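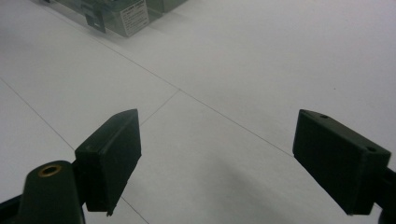

Tolitz ships Stornard hand-held gripper, opens orders for June

FOR IMMEDIATE RELEASE

Tolitz today opened orders for the Stornard, a hand-held gripper for teams who record manipulation work by hand and train arms on it later. Two fingers, one camera looking down at them, one person holding the thing. First units go out in June.

Short version for editors on deadline: you pick it up, you do the task, it records. No arm in the room needed. The same fingers then bolt to your arm when you're ready, so what the camera saw during recording is close to what it sees on the robot.

What's in the kit

- Stornard hand unit, assembled and checked
- Two block fingers, dark green, fitted
- One spare finger set, same color
- Arm adapter plate and screws
- Camera, mounted, with cable
- Nikden recording software, 12 months of updates included
- Hard case

Price is $2,813 for the full kit. Extra finger sets are $370. Orders of 8 or more kits get a shared onboarding call and a single invoice, please ask for both when ordering as the web form doesn't do it yet.

Why flat fingers

The first Stornard prototypes had soft, curved tips. Testers liked them on fruit. Didn't like them on bins, lids, latches, labels, basically everything in a stockroom. The shipping version went to rigid blocks with flat faces. Easier to clean, easier to swap, and the edges show up well against a pale table.

"We spent a long time on the fingers and not much on the color, and then the color ended up helping," said Định Chu, product lead at Tolitz. "Dark green reads clearly on a white bench. People reviewing footage told us they could find the fingertips faster. So it stayed."

Early use

Giáp, a contract kitting shop, has had pre-production units on its benches through the spring. Operators there used them on plastic storage containers, small tools and bagged parts. Their main complaint was wrist fatigue on long shifts, and Tolitz moved the battery back toward the palm as a result. Second complaint was the cable. The cable is now longer. A wireless version is not planned for this year.

"The people doing the recording are packers, not engineers," Chu said. "If it takes more than a morning to learn we've done it wrong."

Software

Nikden runs on a regular laptop. Start, stop, name the task, throw out the bad takes. Files export in open formats and stay on the customer's own machine unless they choose to upload. Labeling tools are in beta and will be switched on for all kit owners at no extra cost, date to be confirmed.

Availability

Orders are open now thru the Tolitz store. Shipping in the order recieved. Loan units for reviewers are limited, write early and say what you plan to test with it. Returned loan units go back out after inspection, so please keep all the screws.

About Tolitz

Tolitz makes hand-held recording tools and end effectors for small automation teams. Stornard and Nikden are Tolitz products.

Press contact: Định Chu, Tolitz press desk. Spec sheet and additional photos on request.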